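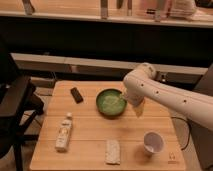

## Ticket 834: Water softener keeps regenerating, low pressure at kitchen sink

**Opened:** 17 Jan 2018
**Site:** Varkodstead, ground floor
**Equipment:** Grerkero softener with Voß control head, Molano sediment filter upstream
**Reported by:** Eckhard Frerichs
**Status:** Closed, one follow-up open

### Original report

The softener in the utility closet is running its cycle during the day. It's supposed to go at night. When it runs, pressure at the kitchen sink drops to a thin stream and the water tastes salty for a while after. I've reset the clock twice and it goes back to doing the same thing. The display shows code 9 when I open the cover, but the code goes away if I press any button, so I may have missed it the first few times.

Salt tank has plenty of salt. Nobody has changed any settings that I know of.

Eckhard

### First reply

Eckhard, a few things to check before anyone drives out:

- Is the clock on the control head correct right now, including AM/PM?
- What does the capacity screen say? Hold the left button until the number stops blinking.
- With the softener in bypass, does the kitchen pressure come back?
- When was the Molano cartridge last changed?

Please leave the softener in bypass overnight if the salty taste bothers people. The water will be hard but it's fine to use.

Hok-lam

### Reply from site

Clock was right on the hour but set to PM when it should have been AM. I fixed that. Capacity screen says 200.

In bypass the pressure at the sink is better, but it's still not what it used to be. The upstairs bathroom is normal either way.

There's no date written on the filter housing. My guess is last April, going by the invoice folder, but the invoice only says "cartridge, 1" and not where it went.

Eckhard
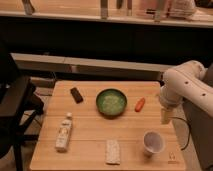 *Green bowl, brown block and white bottle on the wood table.*

### Notes on the capacity setting

200 is far too low for this unit. The control head counts down gallons from that number and asks for a regeneration when it reaches zero. A busy morning would use it up. The head is then supposed to wait until the scheduled hour, but on this model there's a separate menu item called "immediate" and if that's on, it doesn't wait.

So there were probably two settings wrong, plus the clock. That fits with the control head having gone back to its defaults at some point. The backup battery is the first thing I'd suspect. If it's dead, any power blip wipes the programming, and resetting the clock by hand only fixes the one thing you can see from the front.

Asked Eckhard to look up whether there had been a power cut. He said the oven clock had been blinking when he came in after the holidays. He set that one and didn't think about the softener.

### Site visit

What was done, in order:

1. Put the softener in bypass and took the cover off the control head. Backup battery was flat and slightly crusted at one end. Cleaned the contacts with vinegar on a cotton swab and fitted a new one.
2. Unplugged the transformer for a few minutes, then plugged it back in. Clock and settings held.
3. Reprogrammed hardness, capacity and regeneration hour from the installation sheet. Turned "immediate" off.
4. Pulled the brine line and checked the float. It moved freely. Some mush at the bottom of the salt tank, broken up with a broom handle.
5. Closed the main valve, relieved pressure, and opened the Molano housing. The cartridge was dark brown all the way through and soft. Replaced it. Greased the O-ring.
6. Opened the main valve slowly. No drips at the housing.
7. Ran one manual regeneration and timed the stages against the sheet. Brine draw was slow at first. Took the injector screen out and rinsed it, and the second try was in range.

Code 9 didn't come back during the visit. The manual lists it as "program memory check," and the low battery would explain it.

Kitchen pressure was still weaker than upstairs at this point, with the softener in service or in bypass. Unscrewed the aerator on the kitchen faucet. It was packed with small tan grains, which I take to be scale and not resin beads - they crushed between two fingers. Cleared it, flushed the line without the aerator, then put it back. Pressure is good now on both hot and cold.
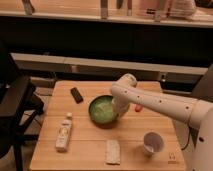 **Hok-lam Mok**

Adding this after the visit so it's all in one ticket.

The order of events was most likely: power cut, dead battery, lost programming, softener cycling in daytime. The filter and the aerator are a separate problem that had been building up for a long time. People only noticed it when the cycling took away what pressure was left. I'd started out assuming it was all one fault and lost some time on that.

For the site:

- Write the date on the filter housing with a marker at each change. I've done it for this one.
- After any power cut, check the capacity screen as well as the clock. The correct values are taped inside the closet door.
- Rinse the kitchen aerator again in 3 weeks. More grit may come through now that the flow is up.

Still open: the shutoff valve ahead of the softener is stiff and weeps a little at the stem when it's moved. I snugged the packing nut and it stopped. It should be replaced next time the main is off. Separate ticket, please, so it doesn't get lost in here.

### Confirmation from site

Ran at night like it should. No salty taste this morning and the sink is fine. OK to close. I'll open the new one for the valve.

Eckhard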